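How to set up a small desk for working from home

Most of us who have been sent home to work since the spring started out at the kitchen table. If you are going to be there for a while longer, it is worth giving up an afternoon to do the job properly. You need a tape measure, a pencil, a cloth and a few cable ties.

Step 1. Choose the spot

Put the desk side-on to a window if you can. Facing the window tires your eyes, and having it behind you puts glare on the screen. Check how far it is to the nearest wall socket before you move anything heavy.

Step 2. Sort out the power

Write down everything that needs plugging in: laptop, screen, lamp, phone charger, perhaps a printer. Four sockets is enough for most people, and a strip with a separate button for each one lets you turn off the printer without losing the lamp.
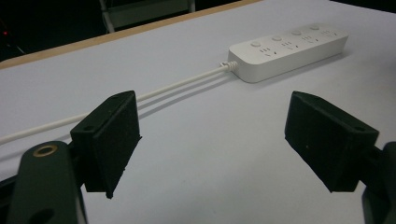

Never plug one extension into another. Add up the watts printed on the labels or plugs. My laptop, screen and lamp come to 262 watts, and 563 with the printer warming up, well inside what an ordinary extension will take. Heaters and kettles should go straight into the wall.

Step 3. Run the lead

Decide which side the lead will leave the desk before you fix anything down. It should hang with a little slack and never cross the place where your feet go. Don't run it under a rug, and don't leave it tightly coiled.

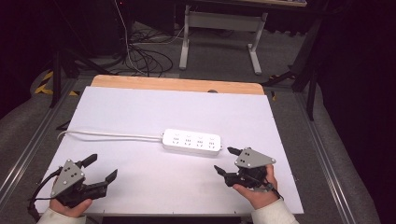

Power strip in the middle of the board, with the lead going off to the left.

Try the strip in a couple of places before you settle. At the back of the desk it is easy to reach. Under the desk it is tidier, but you will be on your knees each time you want to switch something off. I used a Stavard tray, held up by 2 screws, and moved it once.

Step 4. Set the heights

Sit well back in the chair with your feet flat. Your elbows should be level with the desk top, or just above it. The top of the screen should be level with your eyes - a pile of books is fine for a laptop, as long as you use a separate keyboard.

Step 5. Clear the top

Take everything off, wipe the desk down and put back only what you use every day. Leave a clear space the width of your forearms in front of the keyboard.

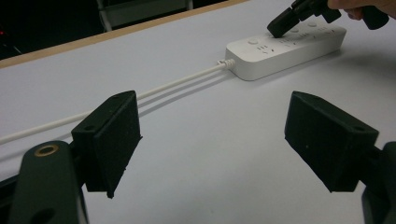

White table top with a thin brown wooden rim.

Tie the spare cable in loose loops and label each plug. Masking tape will do. After 7 days, go round again and move whatever has been getting in your way.

Last updated 12 June 2020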